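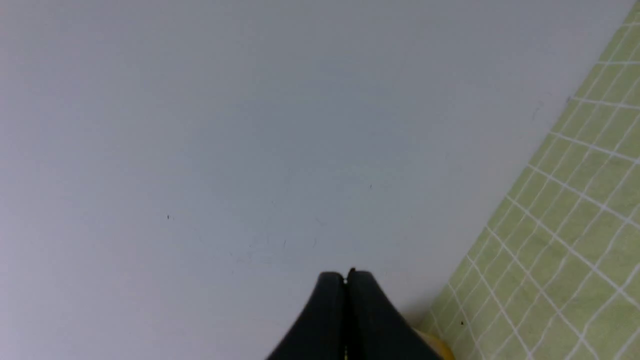
The wrist view on the bench arm: grey on one side, green grid mat on the other, fingers closed.

Hello, and welcome to Plolon

I'm Nhung Đàm and I write the planning software at Plolon, which also means I get to write the website (I lost that argument). We're a small company that makes the software side of robot arms: how they see, how they decide where to move, and what they do when the world turns out to be a couple of centimetres away from where they thought it was. We don't build arms and we don't sell them. You bring the arm, we make it a bit less daft.

If you've come from one of our talks or from the docs for Zerard, you can skip the history and go straight to the bit about working with us. Everyone else, get a cup of tea.

How we started

Plolon began as a grumble. Consolacion Pascual and I were both at a packaging firm, she was on vision and I was on motion, and between our two desks lived a folder of scripts that turned her numbers into my numbers. It had 1579 files in it when we left. I know because we printed the list and stuck it on the wall of the first office, where it went round a corner and behind the radiator. Half of those files existed only to fix something another file had done, and at least one had a comment at the top saying "do not run this in May". We never found out why. We never ran it in May either.

So we quit and wrote the thing we wished we'd had. The first version was awful! It planned lovely smooth paths straight through the table. Consolacion still has a bit of bent fingertip on her keyring from that period.

What we make

There are three parts to it these days, and they all have silly names that stuck.

Zerard is the planner, my baby. You give it where the arm is, where you'd like it to be and what it mustn't hit, and it gives you back a path. It replans while the arm is moving, so if the target shifts halfway through a reach it bends the path and carries on, with none of that stopping to have a think. On our own bench it checks a path against the collision model in 96 milliseconds, and I'd like that to be a lot smaller. Ask me again next year.

Magbanua is the perception part, and it's Consolacion's. It takes the pictures from a wrist camera and works out which bits are surface, which bits are object and which bits are the robot's own fingers. That last one sounds easy. A pair of black fingertips sits in the bottom of every single picture from the bench arm, and an early version of Magbanua was completely convinced they were a thing to be picked up, so the arm spent a whole afternoon trying to grab itself. I've got a soft spot for that version.

Trevach is the tooling: logging, replay, and a viewer that lets you scrub back through a run and see what the camera saw next to what the planner believed. It was meant to be an internal thing. Then customers started asking for it before they asked for the other two, which stung a little, but fair enough. It's the part I use most as well.

Why we go on about plain surfaces

People expect us to show off with piles of shiny clutter, and we do test on clutter, but the dull stuff is where we've learned most. A flat, pale grey surface gives a vision system almost nothing to hold on to. There are some tiny dark specks and a few faint smudges, and the shading drifts gently from one side to the other, and software that's hungry for detail will happily read far too much into all of it. The grid mat is the opposite. It has crisp white lines everywhere, so many and so alike that it's very easy to match a line with its neighbour and be one whole square out without noticing.

Then you get the seam where the two meet, running off at a slant, with the grid lines stopping dead along it. Is that an edge of something? Is it a step? Should the arm go round it? Magbanua has to say "no, that's just where the mat ends", and it has to say so even when there's something yellow peeping out from behind a finger and competing for attention. We keep 200 saved views of surfaces like these, and every change to the perception code gets run against the lot before it's merged. If one goes wrong, the change waits. That goes for mine too, and I've sulked about it more than once.

How we work

We write small changes and we try them on a real arm the same day. Simulation is brilliant for the planner and I'd be lost without it, but it's far too polite, and it never has smudges. So mornings tend to be code and afternoons tend to be the bench, and by four o'clock somebody is usually crouched down with their chin at table height, muttering.

We also write things down. The Trevach logs are open to everyone in the company, and when a run goes badly whoever was on it writes a page on what they thought would happen. Some of those pages are very short.

Working with us

Most of our customers are small workshops and university labs with one or two arms and more ideas than hands. We'll usually ask for a log before we ask for a meeting, as it gets us to the useful part sooner. Trevach can record one in the background without touching your controller, and 800 megabytes is plenty for a first look.

Looking for a job? We take people on when we've got a proper problem for them, and we care much more about how you chase a bug than where you studied. Write to Consolacion and tell her about one that drove you up the wall. She reads them all, and she does reply, though give her a week or two if there's a release on.

For anything to do with the planner, write to me. If it's about Zerard flipping the elbow near the end of a long reach, yes, we know, I'm on it, and please do send your log anyway.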